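Bunico Lockbox 90 for Rental and Sale Listings

If you show homes for a living, you know how much of the day goes to keys! We built the Bunico 90 for agents, landlords and anybody with a condo to rent out, and we've been fussing over it ever since (the new dial arrived in October, and we're awfully fond of it). It hangs on a door handle or railing, holds up to 9 keys, and lets you set your own code in a minute or so. Merike Sakalauskas in our Billerura office will gladly talk you through it, however many questions you have.
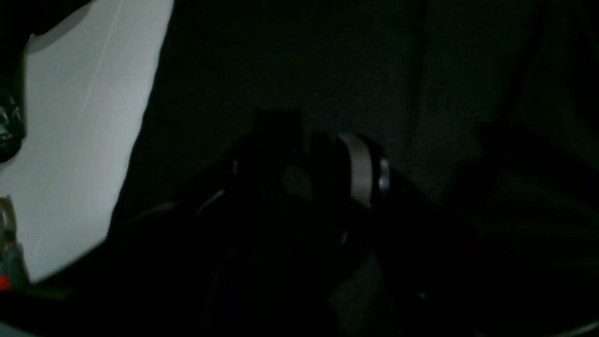
Pale panel, smooth finish

Item no. 928. Price $82, shipping included. Spare shackle covers are sold separately, and orders of more than one box go out together.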